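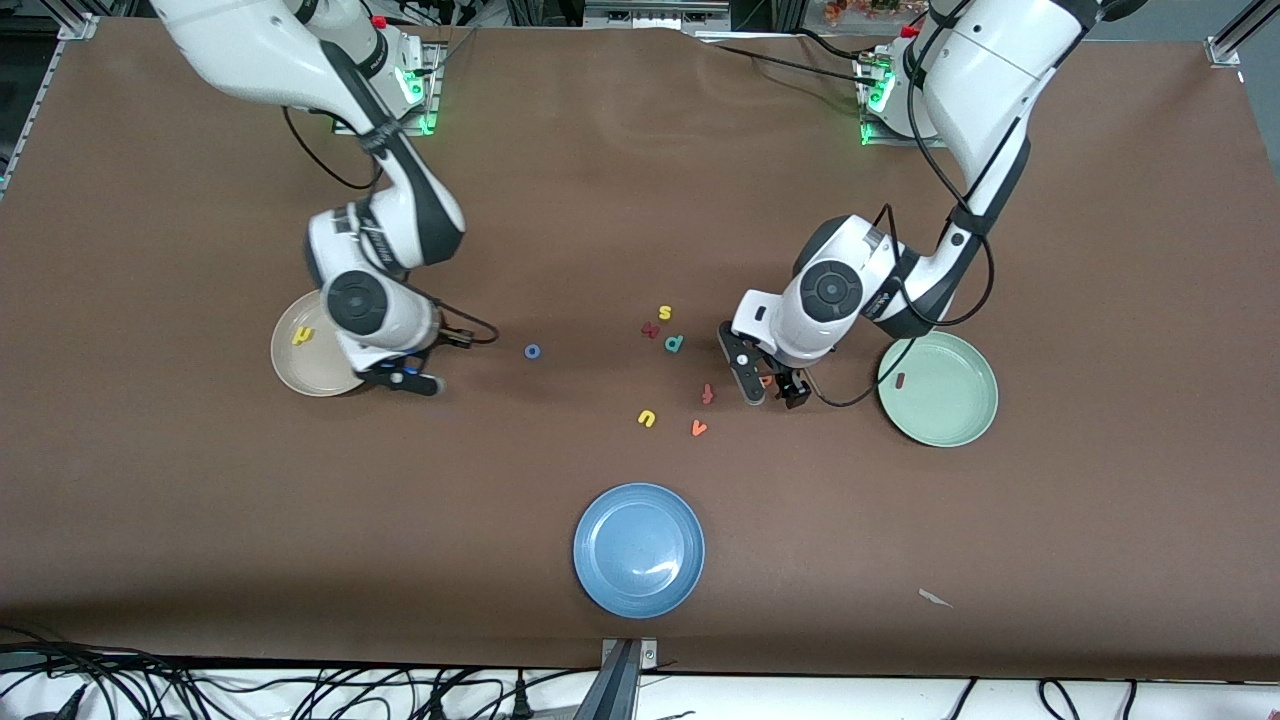 **Ustlow College | Department of Consumer and Market Studies**

# Week 3: Reading a product claim

Notes by Leen Abou Jaoude. Revised Aug 18, 2021. Bring these to the tutorial, with last week's packaging exercise.

Last week we looked at who pays for a label. This week is about the numbers printed on it, and why I'd like you to stop trusting them on sight.

## 1. The Guretine jar

Guretine is a hand cream sold by Tazi. The lid says "807 users felt a difference". Fine. A difference from what? The leaflet inside gives no starting point and no comparison group, and it doesn't say how many people were asked. If 807 out of 900 felt something, that might be worth a look. If it was 807 out of 20,000, the cream may well be useless.

"Felt a difference" also covers people whose hands got worse. I wrote to Tazi in January to ask how the question was worded and got a discount voucher.

## 2. Who was asked?

Zamon makes a floor cleaner and says it surveyed 600 households. Read the small print and you find that 400 of them were already on its mailing list. People who sign up for emails from a floor cleaner company are not typical of anybody, and I would be wary of anything they say about floor cleaner.

Questions to put to any survey claim:

- How were people chosen, and who dropped out?
- Was the product free? (Free products get kinder reviews.)
- What were the other answers they could have picked?
- Who did the adding up?

The last one is the hardest to find out. Companies often say "independent research" and leave it there. Independent of whom?

## 3. "Up to"

"Up to 8 hours" is true of a product that lasts ten minutes. The phrase sets a ceiling and promises nothing underneath it. Treat "from", "as little as" and "helps to" the same way. Some students argue that everyone knows this and adjusts for it. Maybe, but then I'd like to know why the phrase is still printed in such large type.

## 4. For the tutorial

Find one claim on something in your own kitchen. Copy it out word for word, including any asterisk and whatever the asterisk leads to. Then write half a page on what the claim would need before you'd believe it. Don't use bottled water, as I have marked enough of those.

Reading: course pack, chapter 4. Skip the section on colour, it's out of date.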